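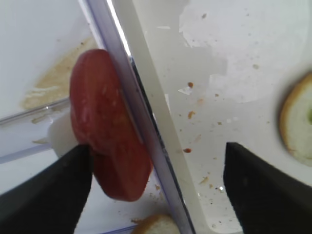

*Tomato slice on a gripper finger at a sandwich station, with crumbs on the cutting board.*

**Bench hygiene for food-handling robots** is the set of habits, house rules and borrowed standards that keep a robot arm fit to work beside stuff people are going to eat. I look after the entry on this wiki, and I've spent enough lunch shifts next to sandwich cells to have opinions, so expect a few of them (flag anything you disagree with on the talk page, I do read it!).

## Scope

I'm sticking to small benchtop cells here: one or two arms, a cutting board, some tubs of fillings and a person close enough to reach in. Big packing lines have their own article. Most of what follows comes from the Pevska bench code, which started life as a laminated sheet and grew to 10 clauses, plus bits of the Planik kitchen notes that people kept quoting at me until I gave in and read them.

## Food-contact parts

Fingers are the obvious one. Anything that touches a filling counts as a utensil under Pevska, same as a knife or a pair of tongs, and gets washed and sanitised on the same schedule. I like this rule a lot because kitchen staff already know what to do with a utensil. Call it an "end effector" and it gets wiped with whatever rag is handy.

The code asks for:

- fingers that come off without tools
- no open screw heads or seams on the gripping face
- a spare clean pair within arm's reach of the bench
- a fresh pair whenever the cell moves from raw meat or fish to anything ready to eat

Dark fingers come up every time the code is revised. Plenty of us run black ones, and they show mayo beautifully but hide dark sauces, so Planik wants a look under a bright lamp at every change. Pevska leaves colour alone. I'm with Planik on this one, having once found beetroot on a pair I'd have sworn was clean.

## Soft and slippery fillings

Tomato is the favourite test filling, and for good reason! It's wet, it tears, it drops seeds, and no two slices have the same outline. Good practice is to set grip force by filling and write it down at the bench, where the next operator can find it. Paracha, the cell I know best, keeps 8 filling settings on a card and I'd be lost without it.

A dropped slice goes in the bin, even if it lands on the board. People argue with me about this. The Planik notes do allow a retry from a clean board, but then you've got to decide what "clean" means in the middle of a rush, and I'd sooner lose the tomato.

## Boards, tubs and crumbs

Crumbs are the bit that newcomers underestimate. Bread sheds constantly, bits of filling end up where you didn't put them, and a pale board can confuse a wrist camera once it's smeared and specked. The usual rule is to scrape down between batches, with a full wash every three hours or after 400 picks, whichever comes first. Scrape away from open tubs, please.

Clear tubs are lovely for checking stock levels by eye and a pain for vision systems, which lose the rims under strong light. Pimance sites put a coloured band around the lip, though the band has to survive the dishwasher or it ends up in someone's lunch.

## Reaching in

Stop the arm first. Every code I've read says so, in one wording or another, and every kitchen I've visited has somebody who reckons they're quicker than the arm. Pevska wants a stop button you can hit with an elbow, which is clever when you've got gloves on. Gloves get changed after touching the button or any part of the arm above the fingers.

## Still being argued over

The March revision of the Pevska code left allergens half done. It covers nuts and sesame well enough, but the clause on bread only says to "separate where practicable", and I've seen that read as a second bench, a second board and, in one case, the other end of the same board. Planik's draft calls for a dedicated board and a dedicated pair of fingers for gluten-free orders. I'll update this section once the wording settles.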